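Cellule de manipulation bimanuelle Sunance – version table, avec jumeau de simulation

Référence catalogue : Sunance, châssis à torse fixe, deux bras, pinces parallèles
Disponibilité : sur commande, mise en service comprise
Documentation : français, anglais

Présentation

La cellule Sunance est livrée avec un torse, deux bras, deux pinces parallèles à deux doigts, une armoire de commande et une licence du simulateur Juvness. Elle est destinée aux laboratoires et aux bureaux d'études qui mettent au point des tâches de préhension sur plan de travail avant de les exécuter sur la machine. Le modèle simulé reprend la géométrie du torse, les butées articulaires et la course des doigts. Il ne reprend pas le jeu mécanique des poignets, qui doit être mesuré sur chaque exemplaire.

Implantation

Le socle se fixe au sol par quatre ancrages. La planéité se contrôle à la règle avant serrage, puis une seconde fois après 32 heures de fonctionnement. Laisser un dégagement derrière le torse pour l'ouverture du capot et le passage des câbles. L'armoire se place du côté gauche ; une rallonge de faisceau est proposée en option pour le montage à droite.

La table n'est pas fournie. Tout plateau rigide et mat convient. Les plateaux en verre sont à proscrire : les reflets perturbent l'estimation de profondeur et l'effort d'appui au contact n'est pas reproductible.

Réglage du repère de base

Le repère de base est défini à la jonction du torse et du socle, axe vertical vers le haut. Toutes les poses envoyées aux bras sont exprimées dans ce repère. Une erreur d'orientation se reporte donc sur l'ensemble de la cellule, et elle est plus facile à repérer dans le simulateur que sur la machine : l'horizon du rendu n'est plus d'aplomb alors que les coordonnées articulaires restent correctes. 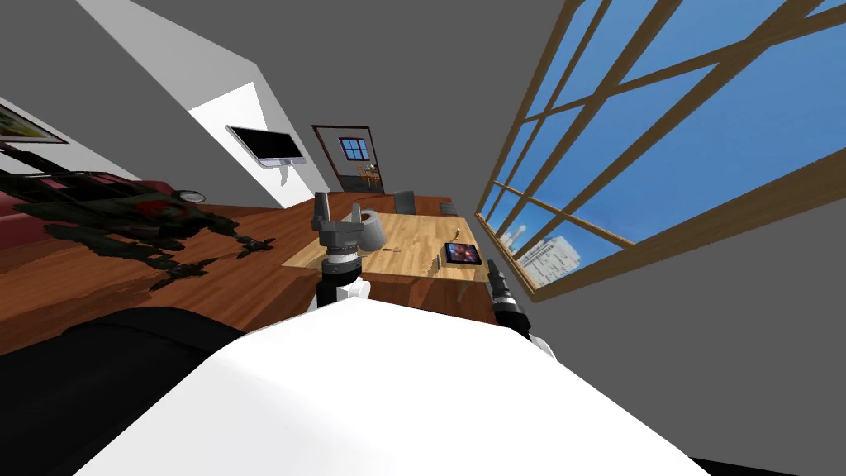 La correction se fait dans le fichier de configuration de la cellule, rubrique « base », et jamais dans les décalages articulaires. Ces derniers sont enregistrés en usine et propres à chaque bras. Après modification, recharger la scène, amener les deux bras en position de repos et comparer les valeurs lues à celles de la fiche d'essai jointe à la machine. Un écart supérieur à 2 mm à l'extrémité d'un doigt impose de reprendre la procédure depuis le début.

Il arrive que le repère de la vue et celui de la base soient confondus par erreur lors de l'importation d'une scène Grernwood. Dans ce cas, la case « hériter de l'orientation » est restée cochée. La décocher, enregistrer, relancer.

Pinces

Les doigts sont montés par deux vis chacun. Remplacer la paire complète, même si un seul doigt est marqué. L'ouverture se recale par la commande de mise à zéro, pince vide, bras relevé au-dessus du plateau. Ne pas lancer cette commande avec un objet entre les doigts : la valeur serait enregistrée comme fermeture complète et la pince ne serrerait plus.

Pour les objets minces posés à plat, prévoir les doigts effilés Rivera (option). Les doigts de série sont prévus pour des pièces cylindriques ou à faces parallèles.

Entretien courant

Chaque semaine : dépoussiérage des doigts au chiffon sec, contrôle visuel des gaines aux poignets.
Chaque mois : contrôle du serrage des brides de poignet, sauvegarde de la configuration, essai de l'arrêt d'urgence bras en mouvement lent.
Chaque année, de préférence en janvier : remplacement de la pile de sauvegarde des codeurs, armoire sous tension. Si l'armoire est coupée pendant l'opération, les positions de référence sont perdues et un recalage complet est nécessaire.

Les carters blancs se nettoient à l'eau savonneuse. Pas d'alcool ni de solvant – le revêtement se ternit.

Défauts fréquents

Code 3 – effort anormal au poignet. Vérifier que la gaine n'est pas pincée, puis relancer le bras à vitesse réduite.
Code 23 – écart entre modèle et machine. Comparer la version du modèle chargé dans Juvness et celle du micrologiciel de l'armoire.
Pince qui se ferme sans maintenir : refaire la mise à zéro. Si le défaut persiste, retourner la pince seule ; le bras reste en place.

Assistance

Mise en service et recalage : Jerome Tolentino
Pièces et retours d'atelier : Aileen Policarpio
Joindre à toute demande le numéro de série de l'armoire, le fichier de configuration et le journal du dernier démarrage.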